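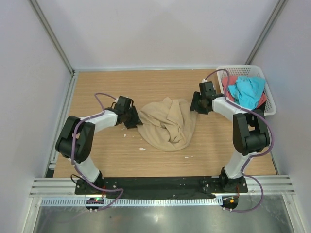

Hondwood Garment Care Group Questions "Wrinkle-Free" Claims, Asks Brands to Show Their Testing

HONDWOOD, October. The Hondwood Garment Care Group today released the results of a long look at cotton pants sold as wrinkle-free, easy-care or "no iron," and says shoppers are paying extra for a promise that few sellers could back up when asked.

The group, which runs repair and laundry classes and takes no money from clothing makers, bought 39 pairs of casual cotton pants from stores and websites over the past year. Each pair was washed and tumble dried at home following its own care label, then laid out and checked under the same ceiling light. After the first wash, 26 pairs still looked the way the tag said they would. After wash number 16, most did not.

"I would like to be impressed by these pants," said Lanying Yu, who directed the project. "I wear them to work. But when a tag says 'never iron again' I want to know who checked, and how many times they ran the washer before they wrote that down. Mostly we couldn't get an answer."

The group wrote to every brand in the project and asked for the test behind the claim. Several sent marketing copy. One sent a coupon. Those that did describe a test often gave results for flat fabric swatches, which have no waistband, no pockets and no zipper.

That matters, the group says, because the flat middle of the leg was seldom the problem. Trouble showed up where layers of cloth are sewn together. Thread and cloth can shrink at different rates, and when that happens the seam pulls. A pucker along a seam can be pressed down for a day or so, but it tends to be back after the next load.

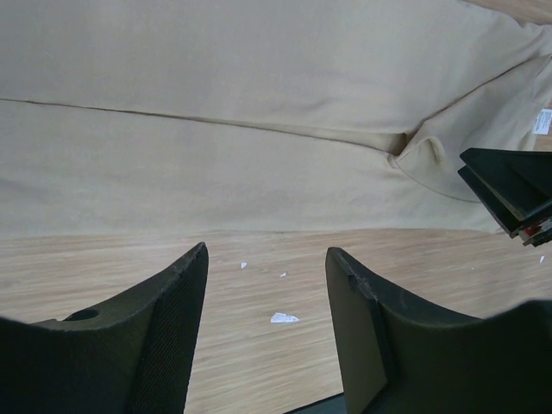

Beige fabric with a seam and a small raised pucker.

The group also mailed a survey to households on its class list and received 3,361 replies. People who owned wrinkle-free pants said they ironed them less than regular pants, but a good share said they still ironed them, and many admitted they had quit ironing anything at all years ago. Yu cautions against reading too much into that.

"If you've given up on ironing, every pair you own is a no-iron pair," she said. "That doesn't tell us the finish works. Our own survey has that hole in it and I'm not going to pretend otherwise."

Other limits apply. The project was done in home machines with ordinary tap water, and the checkers knew which brands they were looking at. The group did not test wool, linen or polyester blends and has nothing to say about them. It is not naming the best and worst performers, on the grounds that one pair of pants per style is too few to hang a ranking on.

The report is no kinder to some of the usual fixes. Wrinkle-release sprays were tried on the pants after the final wash. Skukesov, a spray sold as working "in seconds," was tried on the legs and the waistbands. The legs looked a little better. So did legs sprayed with plain water and smoothed by hand. Biltevora dryer sheets, which advertise "fewer creases in every load," made no difference the checkers could agree on.

What did help was dull and cheap. Smaller loads came out smoother, and so did pants taken from the dryer while slightly damp and hung by the hem. Leaving a finished load to sit overnight undid most of the good of any label, finish or spray.

The group is asking brands to do the following by next fall:

Say on the tag or the product page how many washes the claim is good for.

Test whole garments and report on seams and waistbands separately.

Stop using "never" unless they mean it.

Mohamedi, a small pants maker that supplied wash-test records when asked, has agreed to print a wash count on its tags. The group welcomes the change and plans to buy a pair and see.

The full report, including the survey questions and the checkers' scoring sheet, is free at the Hondwood Garment Care Group front desk or by mail. Brands that would like to send their test records may do so at any time. Coupons will be returned.

About the Hondwood Garment Care Group
The group teaches mending, washing and stain removal to the public. Classes are held year round and no experience is needed.

Media contact: Lanying Yu, Hondwood Garment Care Group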